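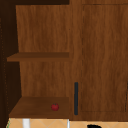 *Figure 1. Wooden storage unit with open shelving and a tall cabinet door.*

# Barbed and Barbless Hooks in Bank Fishing on the Cesen River

Student project report, Department of Outdoor Recreation, Skanmont College
Submitted 5/19/18

## 1. Purpose of the project

Anglers on the Cesen River below Vorkulstead are permitted to use either barbed or barbless hooks on most of the open water. The local angling club recommends barbless hooks for all fish that are to be released, but the recommendation isn't a rule, and many anglers continue to fish with barbed hooks in the belief that a barbless hook loses too many fish. The purpose of this project was to compare the two kinds of hook under ordinary bank fishing conditions and to report whether that belief is supported by the catch records of the project group.

The project didn't attempt to measure the survival of fish after release. That question requires holding pens and a permit that the department does not have.

## 2. Fishing sites

Fishing was carried out at 2 sites. The upper site lies beside the footbridge at Vorkulstead, where the river is shallow and runs quickly over gravel. The lower site is a slow bend with a soft clay bank and overhanging alder. Brown trout are present at both. Chub are common at the lower site and were recorded separately in the field sheets.

Access to the lower site was lost for part of the spring when the track flooded. The sessions planned for that period were moved to the upper site, so the upper site is represented more heavily in the records than was intended.

## 3. Equipment and method

All members of the project group used the same model of spinning rod with an Ogura reel and monofilament line of a single strength. The bait was worm on a single hook. Barbless hooks were made by pressing down the barb with flat pliers and checking the point by drawing it through a piece of cotton cloth. A hook that caught in the cloth on the way out was pressed again.

Each session was divided into periods of 30 minutes. Hook type was changed at the end of every period, and the angler recorded the following on the field sheet:

- site and hook type
- species, if the fish was seen clearly
- whether the fish was landed or lost
- where the hook was lodged
- whether the hook was removed by hand or with a tool

A fish was counted as hooked when the angler felt continuous weight on the line after the strike. Short pulls and missed bites were not counted. This definition was agreed on after the first practice session, when members of the group were found to be counting differently; the sheets from that session are not included.

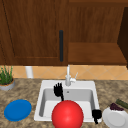

Field sheets were collected at the end of each session and copied into a shared spreadsheet. Sheets that had become too wet to read were left out. Where a species could not be confirmed, the fish was entered as "unknown" and kept in the totals for hook type only.

## 4. Results

A total of 151 fish were hooked during the project. Trout made up the larger part of the catch at the upper site, and chub at the lower site.

The share of fish lost was slightly higher with barbless hooks. The difference was small at the upper site and more noticeable at the lower site, where fish often ran toward the alder roots and the line went slack as the angler moved along the bank. Most of the barbless losses at that site were recorded with a comment such as "slack line" or "fish turned."

Hook removal showed a clearer result. Barbless hooks were usually removed by hand, often with the fish still in the water. Barbed hooks more often required forceps, and the fish was kept in the net for longer. Deeply lodged hooks occurred with both types. In these cases the line was cut close to the hook, following the guidance given at the start of the project.

## 5. Discussion

The records give limited support to the belief that barbless hooks lose more fish. Experience appears to matter as well. Members who had fished before the project kept a tighter line and recorded few losses with either type, while members new to fishing lost more fish at first and improved as the spring went on. The method did not separate the effect of practice from the effect of the hook, and a longer project would need to do so.

The results apply to worm fishing with a single hook. They should not be extended to lures with treble hooks – the group did not use any – or to fly fishing.

A further weakness is that each angler knew which hook was on the line. Some may have played the fish more carefully with the barbless hook in use.

## 6. Recommendations

The department is advised to use barbless hooks for introductory fishing classes, including the youth session held each July. Instruction should give time to keeping the line tight while walking the bank. The field sheet should be printed on waterproof paper, with a separate column for slack line so that it is no longer entered as a comment.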